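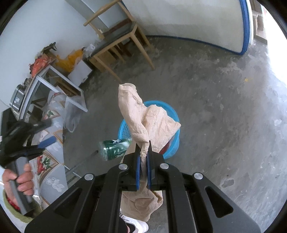 Width reading stuck at 992 during basket task
18/08/2022 — bench notebook, Hollness room

Started on the basket task again after lunch. The plan was to finish the soft items, then change to bottles. I did not get to the bottles, and I think part of what we recorded this afternoon must be thrown away. I write it down in the order it happened, with the wrong guesses included, so the next person does not repeat them.

First sign was in the live plot. The right gripper closed on a piece of thin fabric and the width line went down as usual, then I opened the fingers and the line stayed down. I looked at the gripper and the fingers were clearly open. The plot said closed. Then it jumped up, all in one step, and looked normal again for the next pick. I thought it was the plot window, which has been slow before, so I restarted the viewer and continued. This was my mistake. The viewer only shows what is written to the file, and I should have opened the file.

It happened again in session 23. This time I stopped and checked the raw log. The width value falls, arrives at 992 and stays there with no noise at all. A healthy reading is never so flat, even when I hold the gripper still there is some movement in the last digit. So the value was not measured, it was repeated. The time stamps continue to go forward, and that is why our check script passed everything. It looks for missing time stamps and does not look for a value which never moves.

Things I tried, in this order:

Swapped the cable between the left and right gripper. The fault stayed on the right one. Cable is fine.

Swapped the port. No change.

Closed and opened the right gripper with nothing between the fingers, slowly. No fault. I did this for 20 minutes and was ready to write "not reproducible", which I am glad I did not write.

Closed it on the fabric again, with a hard squeeze. Fault came on the second try. Then with a soft squeeze, no fault. Then hard again, and fault again.

So it needs force. With thin cloth there is almost nothing between the pads, and I see that all of us squeeze more than necessary when the material is slippery. When the trigger is pulled past the point where the pads touch, the linkage bends a little and pushes against the sensor board from the side. I could feel it with a fingernail on the board edge — it moves. On the left gripper the board does not move. I opened the housing and one of the two small screws that hold the board was turned out nearly completely. The other one was tight. When the board tilts, the connector loses contact for a moment, and the driver keeps the last good value until it gets a new one.

There are then two faults, and I would like them to be kept separate in the list:

1. Mechanical. Loose screw on the sensor board, right gripper. Fixed this afternoon, screw tightened with a small drop of thread lock. I checked the left one also, it was tight, and I put thread lock there too.

2. Software. The Dobos driver hides a lost reading by repeating the old one. It should mark the sample as invalid. This is not fixed. I have only put a warning in the recorder, which makes a beep when the value is the same for too long. It is ugly, and it also beeps when the gripper is lying on the bench with power on. 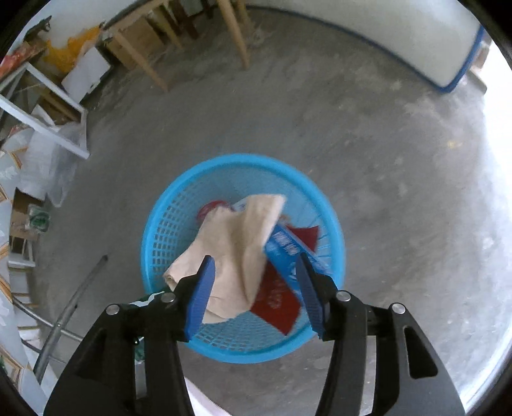 Fingers open over the basket.

I used this position for the check after the repair. Close on an item, lift, release over the basket, keep the fingers open and hold still, then compare the log with the wrist video. It is an easy position to compare, with both pads in view at the time of the release. After the repair the logged width came up together with the fingers on every try, also with the hard squeeze. I would not say more than that yet. The screw was loose for an unknown time and it was probably good on many tries before too.

What it means for the data. I went back through the logs with a small script that searches for flat parts in the width. It marks 26 episodes, all on the right gripper, and nearly all of them with cloth or thin bags. In the worst ones the hand moves away from the basket and the log still says that the fingers are closed. If we train with these, the arm learns that it should leave the basket while still holding the item. I now wonder about the behavior we saw on the Nesutholm arm in January, when it carried a cloth to the basket, waited, and then carried it away again. We blamed the camera delay at that time. I cannot prove a connection. The old raw logs should be on the Coltden disk, and the same script can run on them without changes.

Safety note, small but please read. During the test I had my left thumb near the linkage to feel the board, and I squeezed with the right hand. The pivot side closes faster than one expects and I got a pinch in the skin. No blood, only a red mark and some bad words. The finger pads are soft, but the bars behind them are not. If you have to feel for movement in the housing, take the trigger rod off first, or use a plastic stick as I did afterward. I have put a stick in the tool drawer for this.

Another point in the same direction: the recorder does not stop when one gripper gives bad values. For hand-held work this only costs us time. But the same driver runs on the arm, and there the controller uses the width to decide if the grasp is complete. A frozen "closed" value on the arm would mean it can continue to move with the wrong idea about its own fingers. I ask that the arm is not run without somebody at the stop button until fault 2 is fixed. I have written this on the whiteboard also.

Open items:
— Driver: mark lost samples as invalid, do not repeat the last value.
— Check script: add the search for flat parts, run it before each upload.
— Marked episodes: moved to a separate folder, not deleted. Please do not move them back.
— January logs from the Coltden disk: run the script.
— Put "board screws, both grippers" on the start-of-day sheet.
— Ask if the connector can be changed to the type with a latch. I looked at the space in the housing and it is tight, but I believe it fits.

Bottles wait for the next session. The bench is left as it was, the right gripper is labeled "repaired, watch it", and I left the beeping warning on.

Last updated: same evening, after the script finished
Written by the bench operator, Hollness
Contact: ask at the Hollness bench | © Coltden, internal notebook | Back to top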